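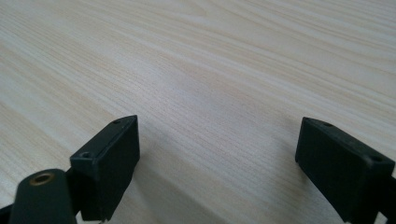 Wash winter hats and scarves before storing them, or just put them away?

Laundry and Fabric Care > Seasonal storage

porchlight_mo
31 March 2022

OK so the snow is finally gone here in Garner and I want the hall closet back. Every year I do the same thing, I grab all the hats and scarves and gloves, cram them in a tote, and shove the tote under the stairs. Then in the fall I pull it out and everything smells like the inside of a tote, and last time my good gray scarf had moth holes in it. I loved that scarf!

So this year I want to do it right. My question is whether I really need to wash everything first. My mother-in-law says yes, every piece, no exceptions. My husband says a hat that has been on a clean head is a clean hat. I'm stuck in the middle with a pile of knits and a washer that is (let's be kind) not gentle.

Mostly acrylic, I think, with some wool in there. A lot of the tags are gone.

driptray
Posts: 774

Your mother-in-law wins this one. Moths don't care much about the wool by itself, they like wool with skin oil and sweat and a little soup on it. A hat sits on your forehead all winter. Wash it.

I do mine in the bathroom sink. Cool water, a small squirt of Clevia (the one in the green bottle, the blue one is too perfumy for me), soak for 30 minutes, don't rub. Then drain, rinse twice, and roll it up in a towel and lean on it. Do NOT wring it. I wrung out a hat once and it came out shaped like a croissant.

lintandlemons

I'm going to disagree a little. If it's acrylic you're fine in the machine. I put all the kids' hats in a mesh bag on cold and delicate with the spin turned way down, and they come out great. Who has time to hand wash twelve people's worth of hats, lol. Wool by hand, sure. Everything else goes in the bag.

What I would say is sort first. I used to just wash the whole mountain, and then I'd be drying and folding things we hadn't worn since the kids were tiny. Now I clear off a table and go one piece at a time. Does it fit anybody? Did anybody wear it since January? Is the elastic shot? If I'm holding it and can't think of whose it is, it goes in the donate bag.

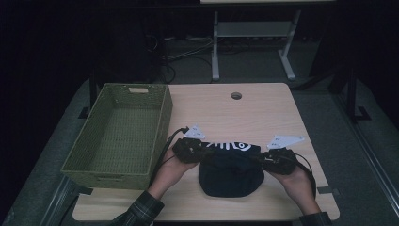 And do it on a day when the family is out, because the second my daughter sees a hat in the donate bag it becomes her favorite hat in the entire world. I've lost that fight so many times. We still own a pair of reindeer mittens that would not fit a doll.

porchlight_mo

Ha, we have the same problem here only it's my husband and his ball caps.

Sorting first makes sense. How do you tell wool from acrylic with no tag though?

driptray
Posts: 774

People will tell you to snip off a bit of yarn and burn it. Wool smells like burnt hair and acrylic melts into a hard bead. It works, but I wouldn't do it with kids in the room and I'd do it over the sink with tweezers. If you don't want to play with fire, treat the mystery ones as wool and hand wash them. Worst case you were too nice to an acrylic hat.

Also I have to push back on the machine thing. "Delicate" means something different on every washer. I had an old top loader that felted a scarf on delicate. Went in as a scarf and came out as a potholder.

lintandlemons

Yeah but was it wool? I SAID wool by hand.

driptray
Posts: 774

...it was a wool blend. Fair enough.

closetcase_tx

Jumping in on the storage half because I think everyone is skipping it. Washing is step one, but the tote smell is a different problem. Two things cause it: stuff that went in a tiny bit damp, and a closed-up box in a warm spot. Under the stairs next to a water heater is about the worst place in the house. Mine now live on a shelf in the guest room, which stays at 65 pretty much all year, and I haven't had the smell once.

I also quit using lidded plastic for anything I wear. I know, I know, moths. But clean knits in a breathable basket with a cotton pillowcase over the top have been fine for me for years. You do want one with handles that you can get your fingers into, since it's coming down off a high shelf.

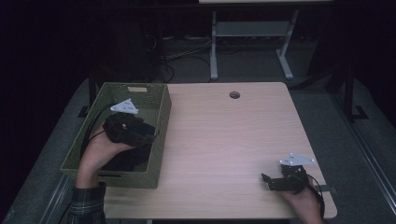
The other thing is don't fill it to the top. Knits that are packed down hard all summer come out with creases you can't steam out, and the cuffs on hats go flat. I lay the heavy scarves on the bottom, then gloves in pairs (clipped with a clothespin), then hats last and loose.

I did spend money once on one of those Rustora cedar chests. It was $180 and it's pretty, but the cedar scent faded after the second year and I was sanding the inside to bring it back. It's got board games in it now.

woolgathering_jo

Please don't use an open basket for real wool, I'm begging. A pillowcase isn't going to stop anything. I got moths in the apartment on Cassim Street and they went through a sweater my grandmother made. Zip bags, squeeze the air out, done. Before that I put each piece in the freezer for a few days. Ugly but it works.

closetcase_tx

I'm sorry about the sweater, that's awful. I guess I've been lucky, plus mine really is nearly all acrylic and cotton. If I had anything handmade I'd bag it too.

lintandlemons

Can't we split it? Zip bags for wool, basket for the rest. That way porchlight isn't freezing a fleece headband.

porchlight_mo

OK I'm sold on splitting it. Started this morning! Sorting took way longer than I thought because I kept trying things on, but the donate bag is full and I found a glove I gave up on two winters ago.

Next question, sorry, I'm full of them. Pilling. A bunch of the knit stuff has those little balls and specks of fuzz all over. Do I go after that before the wash or after? And is a fabric shaver safe on ribbed knits, or will it chew right through the ridges? Some of them have printing on them too and I don't want to take that off. 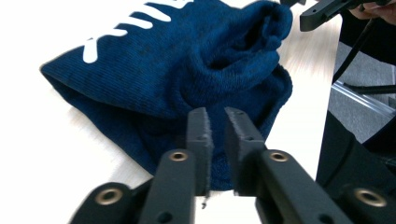
woolgathering_jo

After the wash, once it's bone dry. Washing loosens up more fuzz, so if you shave first you'll just end up doing it again. On ribbing I go in the direction of the ribs with almost no pressure and keep the fabric flat with my other hand. Stay off any printed part completely. For that I use a lint roller or a bit of tape and pick the rest off by hand while I watch TV.

driptray
Posts: 774

Agree on after. I'd skip the electric shaver on anything thin, though. A sweater comb is slower, but you can feel when it catches. And turn printed things inside out for the soak.

lintandlemons

I use a dollar store razor, don't yell at me.

woolgathering_jo

I'm yelling a little.

porchlight_mo

Going with the comb, my hands are not steady enough for a razor. First batch is soaking in the sink now, and the water is a color I don't want to talk about. I haven't told my mother-in-law yet.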